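Warnance Opens Its Small Business Marketing Course to Shops in Cendthorpe

Jan 13, 2025
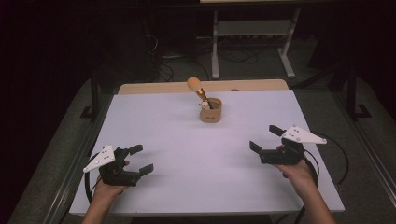
Warnance, the marketing firm from Larden, has opened its online course to small shops and food sellers in Cendthorpe. The course was offered before only to clients who already paid for a monthly plan. Now any registered business with fewer than 30 workers can join, and the price is $300 for the full program. The lessons teach owners how to write product pages, how to collect email addresses with permission, and how to answer reviews. One of the first lessons is about product photos, and it asks owners to begin with something plain, like a small brown paper cup with a wooden utensil leaning in it, placed on a white board so that the shape is easy to see on a phone screen. After this, they can continue with the items that they really sell.

The program was prepared by Bình Kiều, who manages training at Warnance. She said that the company received many requests from Cendthorpe during December, mostly from owners who had a website but did not know what to do with it.

"They paid somebody to build the site, and then it stayed the same for years," Kiều said. "The opening hours are old, the phone number is sometimes old too. We start from this kind of thing before we speak about advertising."

The course has 3 parts. The first is about the website itself and takes two weeks. Owners check their own pages with a list, correct the mistakes, and write a short text for each product or service. The second part is about email. Each business prepares a welcome message and one monthly newsletter, and learns how to read the simple reports that show how many people opened it. The last part is about local search and reviews, and includes a practice session where owners write answers to unhappy customers. A trainer reads the answers and sends back comments.

Paid advertising is not included. Kiều explained that many small businesses spend money on ads too early, when the page behind the ad is not ready for visitors. Warnance plans a separate class on this topic, but there is no date for it yet.

Among the businesses that have already registered is Tăng, a family shop that sells tea, dried fruit and kitchen goods near the old bus station. Its owner, Sơn Ngô, has sold through his website for four years, but most of his orders still come by telephone.

"My customers know me, so they call," Ngô said. "But their children do not call. They look on the phone, and if they don't find the price they go to another place. I want to have every price on the site before summer."

Ngô also said that he hesitated because of the time. The lessons need four hours each week, and he works alone in the shop on most mornings. He decided to join after he learned that the lessons are recorded and can be watched in the evening. Only the practice session on reviews has a fixed hour, and owners may send an employee in their place.

Some owners asked if they must change their website provider to take part. According to Warnance, this is not necessary. The exercises work with any common website system, and the email lessons can be followed with a free account. Businesses that do not have a website can also join, but they will need to make at least one simple page before the second part begins - the trainers will help with this during the first week.

Registration is open on the Warnance website or at its office, 2512 Mill Road, Larden. Applicants need a business registration number and an email address. The price can be paid in two parts, and a full refund is possible until the end of the first week of lessons.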